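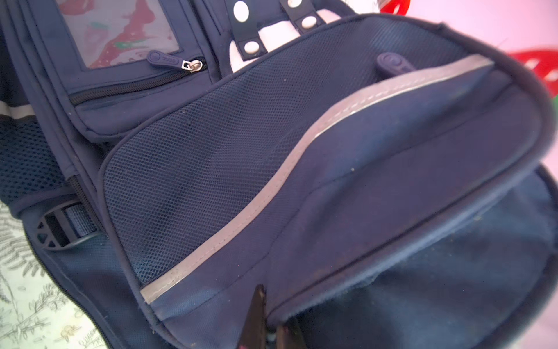 Unzipped and ready for a clear-out. The dark lining is where the dust ends up.

Sunday night is bag night in our house. I used to leave it until Monday morning, and Monday morning is a terrible time to find a banana! So now I make a cup of tea, put the radio on and sort the backpack out on a flat surface with decent light. It takes me as long as the tea does, if I don't start reading whatever I find in there.

I've had a few messages asking how I do it (hello Hala Dabbas, who wrote twice), so I've typed it all up.

Start by emptying it completely

I mean completely. Open every zip as far as it goes, including the little front one you think is empty, and tip the whole lot out. Then turn the bag upside down and give it a good shake over the bath or out of the back door. Dark linings are awful for showing up lint, and a shake only gets the big bits. For the rest I go round with a sticky roller, then a dry toothbrush along the seams. An old one, obviously.

If the inside smells a bit stale, put a couple of spoonfuls of bicarb in an old sock, knot it and leave it in the main compartment overnight. Don't sprinkle it straight in. I did that once and was finding white powder on my sandwiches for a week.

Wipe the outside while it's flat

Lay the bag on its back so the front pockets face up. A damp cloth with one drop of washing-up liquid does nearly everything. Go gently on mesh, it snags on rings and fingernails, and dab at it if it's grubby. Reflective strips want a proper wipe at this time of year, when everybody is walking home in the dark. Mine had gone quite dull by the end of November and came up lovely with just the cloth.

The clear name window is worth a look too. Slide the card out, wipe the plastic inside and out with a cotton bud, and let it dry before the card goes back in, otherwise the ink runs. Ask me how I know.
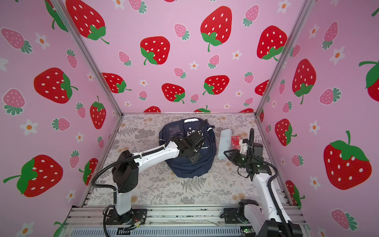

Sort what came out

I make a pile for books, a pile for food and a pile for "what on earth". Snack packets with one broken cracker left go straight in the bin. Anything made of cloth goes in the wash, even if it looks fine, and then it's folded flat and goes back in last.

Stiff zips get a rub with a candle stub. Run it up and down the teeth on both sides, then work the slider back and forth. I bought a tube of special zip wax from Zoso and it was perfectly nice, but the candle was free.

Pack the books first

Books go against the back of the bag, nearest your shoulders, with the biggest hardback right at the back and the thinner ones in front of it. Put the spines down. If you put them in with the pages facing down they splay open and the corners get chewed up, and library books seem to suffer worst of all. Notebooks slot in between two hard covers so they can't curl.
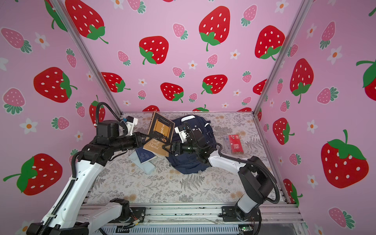
Now, the cloth. I like mine folded in thirds and laid down the front of the books, where it stops them sliding forward and gives you a soft bit for anything breakable. Snacks go on top of that in a small hard tub with a lid that really clicks. Packets on their own will be crumbs by lunchtime, I promise you.

Last of all, do the zips up and lift the bag by its top handle. If it tips backwards or feels like a sack of spuds, take out a book. My neighbour Munther weighs his on the bathroom scales, but I just go by whether I make a noise picking it up!

Next week I'll have a go at lunchboxes, and that stain round the lid seal that never quite shifts.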